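In Praise of the Long Way Home

My grandfather, Prodromos Psarras, walked home from the Dendell mill every evening for 6 years, and he never once took the short road. He liked the one past the orchards (2 extra miles, most of it uphill!), and he'd come in around supper with his pockets full of windfalls and some bit of gossip from Pridstead.

I think of him whenever my phone offers to save me four minutes. What would I do with them? Probably stand in the kitchen and look at the phone. So I've started walking back from the library by way of the creek, and I've met more neighbors since August than I did in all the years before, plus one very friendly goose.

I know not everyone has the time or the knees for it. But if you do, even once a week, I'd love for you to try it. 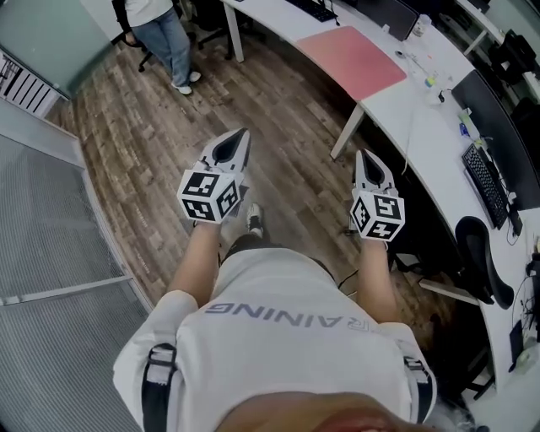
Where to Start

Pick an errand you already run and add a street you don't know.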